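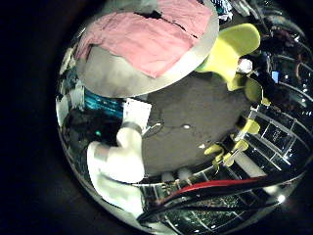
The pink cloth on its round grey tray, Fellberg workroom, July.

Gaetano Farina has been selling people the idea of the tray for two years, and I went to Fellberg fairly sure I would not be buying it. His claim is simple enough. Put a round tray on any table where small things gather, keep a cloth on it, and the table will more or less look after itself.

"People think tidying is about cupboards," he says. "It's about where your hand goes when you're holding something and you don't want to be holding it any more."

I point out that the cloth isn't folded. It is in a heap, and it hides most of the tray. He doesn't mind.

"Why would I fold it? I'm going to use it again in ten minutes. A folded cloth is a cloth you're scared to touch."

That sounds good until you remember that his course, which runs over 2 weekends in a rented hall in Brutanport, costs 400 pounds, and that a whole morning of it is given over to folding. When I bring this up he laughs and says the folding is for drawers. Tables are different. I ask where in the handout it says so, and he goes off to look for the handout.

There is also the matter of the card. A white card, or a piece of paper, is standing up at an angle near the tray, and by his own rules paper doesn't belong on a work table. "That's a working card," he says when he comes back, without the handout. I ask what makes it a working card. "It's on the table."

Waqas Sethi took the course last year and now runs a mending group in Munasinghe. He is kinder about it than I am, though not by much. "The tray bit stuck with me," he says on the phone. "I've got one by the sewing machine. The rest of it I'd forgotten by the time I got back to Fatutstead for my train." Did his table get any tidier? "The tray did. The stuff that used to be on the table went on the windowsill."

I put this to Farina, who says the windowsill needs a tray as well. He sells them, at 29 pounds each.

He is at his best when he stops teaching. The tabletop is dark grey and scratched in places with fine lines, and he likes it that way. "Someone offered to sand it. I said, leave it, I know where everything goes by the marks." I ask him to show me, and he puts a finger down on one of the scratches, thinks for a bit, and says that one is just a scratch.

I have since tried it at home with a tray I already owned. There are keys on it, and a cloth, and the post is still on the stairs.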